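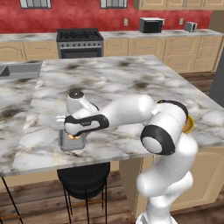
Robot arm over a marble kitchen island, computer rendering.

Section 4: Setting Up a Game in Plelik Scorebook

Section 4 covers creating a game file, loading both rosters, and starting the clock. You need a tablet with Plelik Scorebook installed and a scorer login from your league. Statistics-only logins can open a game but cannot start one.

Before you begin

Charge the tablet to at least half. A full game with overtime uses a lot of battery when the screen stays on. If your press box has an outlet, plug in.

Get the printed roster from each team and check the jersey numbers against the players on the field during warmups. Numbers change more often than the league list does, mostly in September.

4.1 Create the game file

1. Open Plelik Scorebook and sign in.
2. Tap Games, then New Game.
3. Choose Football from the sport list. Flag football is a separate entry with its own rules file.
4. Select the home team and the visiting team. The home team always goes in the left column, even at a neutral site.
5. Enter the kickoff time and the field name.
6. Tap Save.

Note: For a playoff game, turn on Postseason before you save. The setting controls overtime and cannot be changed after kickoff.

4.2 Load the rosters

1. Open the game file and tap Rosters.
2. Tap Import next to the home team. The app pulls the last roster that team submitted.
3. Correct any jersey numbers by tapping the number and typing over it.
4. Mark players who are not dressed as Inactive. Do not delete them. Deleting a player also removes that player's season totals from the tablet until the next sync.
5. Repeat for the visiting team.

If two players share a number, the app shows a yellow bar across the top. This is allowed when one plays only offense and the other only defense. Tap each name and set the unit. For example, if number 14 is shared by Escobar and Georgiev, plays are credited by unit and you will not be asked each time.

4.3 Connect the scoreboard

Skip this part if your field uses a hand-run board.

1. Turn on the Bolleck controller and wait for the green light to stop blinking.
2. On the tablet, tap Settings, then Scoreboard, then Find.
3. Select the controller and enter the four-digit code printed on its base.
4. Tap Test. The board should read 13 for the home team and 2 for the visitors.
5. Tap Clear to set both scores back to zero.

Caution: Do not run the test once the teams are lined up for kickoff. The board holds the test score until you clear it.

The wireless range is 800 feet with a clear line of sight. Metal bleachers cut that down — move the controller to the rail if the connection drops.

4.4 Start the game

1. Tap Coin Toss and enter the winner and the choice made.
2. Confirm the quarter length with the referee.
3. Tap Ready. The roster screen locks.
4. Tap Start on the referee's signal. The clock stays stopped until the kick is touched, so enter the kick as its own play.

Note: To add a late arrival after the rosters lock, press and hold the team name, then tap Add Player. The addition appears in the game report with the time it was made.

For entering plays and penalties, go to Section 5.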